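Home | Hand tools | Finger pads | Spares | Compare | Hire | Contact

Two-finger hand-held grippers, compared

We hire out and sell four models of hand-held gripper, and the question we get most often is which one to buy. The short answer is that they all pick up a bean bag beautifully. Every gripper ever made picks up a bean bag beautifully, and for this reason we've stopped keeping bean bags.

What follows is our comparison of the two models most people end up choosing between, the Novska and the Ikonen, with a paragraph on the Grukine for those who insist. We try all of them on tableware: bowls, pans, plates. Kitchenware is rude to grippers. It is shiny, it is curved, it nests, and the bit you want to hold is generally a thin rim pointing the wrong way.

Last revised Aug 30, 2024.

What we look at

Opening. Catalogues give the widest gap between the bare fingers. Fit the pads you will use and measure again. You lose more than you'd like, and on a stack of bowls you notice every bit of it.

Pads. Soft textured pads are kinder to glaze and hold better on a rim. They also collect crumbs, flour and fluff. Wipe them before a session and again at the break. If you are about to ask whether they can go in the dishwasher, Trinh La has tried it on your behalf, and we now have a drawer of wavy ones.

Linkage. Wiggle the fingertips with the jaws nearly closed. A little play is normal. If the tips cross like a pair of cheap scissors, the pivots want attention.

Camera view. The camera on a hand tool looks out over the fingers, so anything bulky at the front of the body takes a bite out of the picture. Check that both tips stay visible through the whole travel, fully open included.

Weight in the hand. Hold it out in front of you for as long as it takes to boil a kettle. Then do the same with the other hand. This is the entire test and it is more use than the figure on the box.

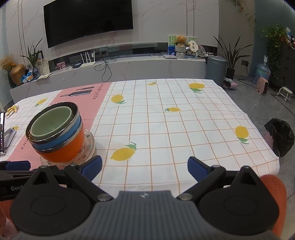
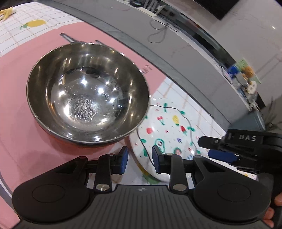
Bowls first. A nested stack looks simple and separates the models faster than anything else we own. The job is to lift the innermost bowl and leave the others where they are. The Novska does this well if you come in at a slant with one finger inside the rim and one outside. Come in flat and you tend to get two bowls, or the whole family. The Ikonen's fingertips are slimmer and find the gap more easily, but it closes with a bit of a snap, and small bowls have been known to leave the conversation.

Pans are a different sort of trouble. Polished steel throws every ceiling light back at the camera, and if your tracking depends on seeing fixed points in the room, a pan full of bright spots gives it several new and interesting rooms to believe in. Dim one lamp, or move the pan. Arnar Kvaran prefers to hang a sheet from the ceiling, but he has the ceiling for it. Gripping is easier than seeing: both models hold a handle firmly, and both dislike lifting a heavy pan by the rim alone. The pads twist. We would call this a fault if our own thumbs did any better.

Plates are where people give up and buy something else. A plate lying flat on cloth offers you a sliver of edge and no sympathy. With the Novska, slide one finger under from the side, close gently, then tilt. With the Ikonen, the same but slower. A tablecloth helps here — there's enough give for the lower finger to dig in — although it also rucks up, and then you're moving the table setting as a unit.

The Novska

Our default recommendation. Smooth trigger, even closing, and pads that come off with one small screw each. The screw is exactly the size of the thing you drop on a patterned carpet, so order spares. We change pads at 3,000 closes and re-grease the pivots at the same time. Left-handers get on with it fine.

The Ikonen

Lighter, quicker and a touch nervous. Better for cutlery, lids and small cups. Oona Hakala runs all her narrow-object work on a pair of these and will not hear a word against them, so please don't ring and ask for her. Change the pads at 2,000 closes. The finger return spring is the weak point, and we include one in the box.

The Grukine

Very strong. Very loud. If you need to open jars, by all means. It takes 11 separate fasteners to change the pads, in an order the manual gets wrong on one page and right on another. Hire before you buy.

Using two at once

Most table work goes better with a pair, one to steady and one to lift. Buy two of the same model. Mixed pairs work mechanically, but the trigger feel is different in each hand and by the afternoon people are squeezing the wrong one. Mark left and right on the bodies with tape, and keep the recordings marked the same way. Chunhua Xiao once spent a week in October sorting out a set that wasn't, and still brings it up.

Hire and returns

Minimum hire is a week. Kits go out in the Wuloteo hard case with two sets of pads, a hex key and a wiping cloth. Pads are charged if they come back cut, melted or smelling of fish. Returns are accepted within 31 days if the tool is unmarked, and we do look at the fingertips.

For fitting advice or to arrange a side-by-side trial, write to Myrto Gavalas through the contact page. Tell her what you want to pick up, how heavy it is and whether it breaks. Please don't send the object itself. We have enough saucepans.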